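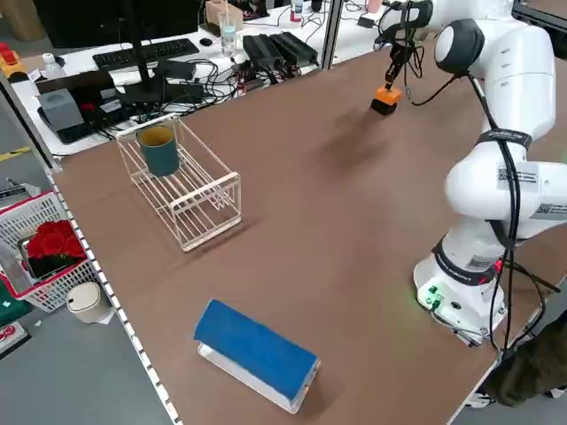 Busthorpe Machines at Home Group
Notes of the Tuesday meeting, February
Taken by Ileana Bratu

The main item was the question carried over from last time: can a machine do the washing up yet, or at least the putting away? The chair opened by saying the answer is nearer to yes than it was a year ago, and there was a lot of nodding! We agreed to leave the washing itself for another evening and talk only about racks. A single cup standing in a white wire rack, with the arm across the table from it, is about as simple as a kitchen job gets, and even so there is plenty to settle: where to take hold, how hard to squeeze, how to lift clear of the rods. The Skulden members felt cups should come first and plates much later. Agreed.

Matters arising. The chore list sent round after the last meeting now has 217 entries (thank you to everyone who wrote in, the airing cupboard ones were a joy). It was sorted into 6 headings. Folding is still the biggest by a long way, with putting away second. There was a lively talk about whether "tidy the hall" is one chore or twenty. No decision, and we ran over by more than 5 minutes on this alone.

Nartey trial. The bakery at Nartey would like to know whether an arm could set out cups and trays before opening, at 5 in the morning when the staff are busy with dough. 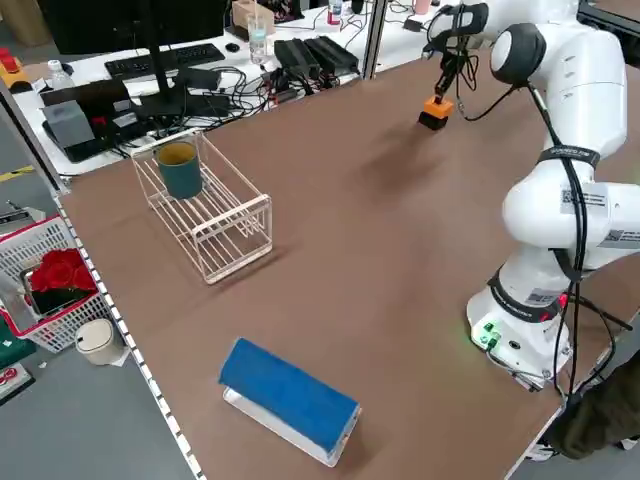 The meeting liked this very much. A shop counter is kinder than a home kitchen in one way, as things go back to the same place each day, but it is harder in another, with people reaching across at all hours. It was felt that slow and steady would suit the bakery fine. If a rack takes half an hour to empty and the cups come out whole, that is half an hour somebody has for the ovens. Action: Ileana to ask for the counter height and the sizes of cup in use.

Weighing and portioning. Two arms on one table was the part everyone wanted to talk about. One could hold the cup while the other fetches, much as we do with our own hands. Points raised: thin plastic gives when pinched, so grip matters more than speed; the scale needs a moment to settle before it is read; and pouring flour is a different matter from placing a cup.
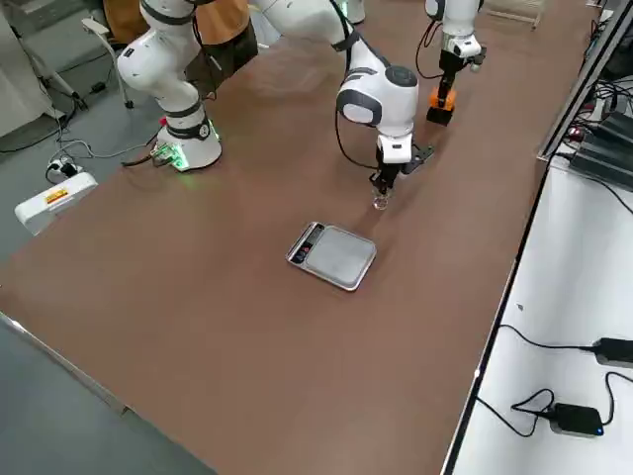 Item 4: clear cup in the gripper, next to the kitchen scale.

A member asked if anyone would buy such a thing to weigh out porridge. Fair question, and the feeling was probably not yet, though for a kitchen doing it all morning it could be a real help. Serinano have offered to write up a page on portioning for next time.

Any other business. The hall heating is on a timer again, so bring a jumper. Next meeting is on a Tuesday as usual, with folding first on the list and tea towels to be brought along, clean please.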